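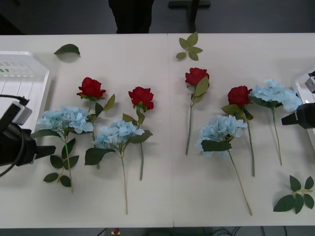
Dultov is a small film about a ferry clerk who sells tickets for a route that closed in August. Kekeli Bawa plays her with very little dialogue and carries most of it.

The first hour is good. The harbour office looks lived in, and the jokes about the refund forms land.
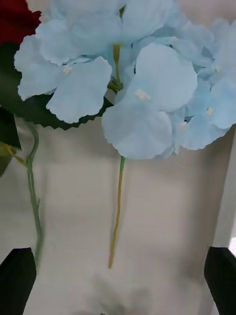 After that it drags. The brother's subplot goes nowhere and the colour turns grey for no reason I could work out. The ending is fine. I'd see it at a cheap session. Three stars out of five.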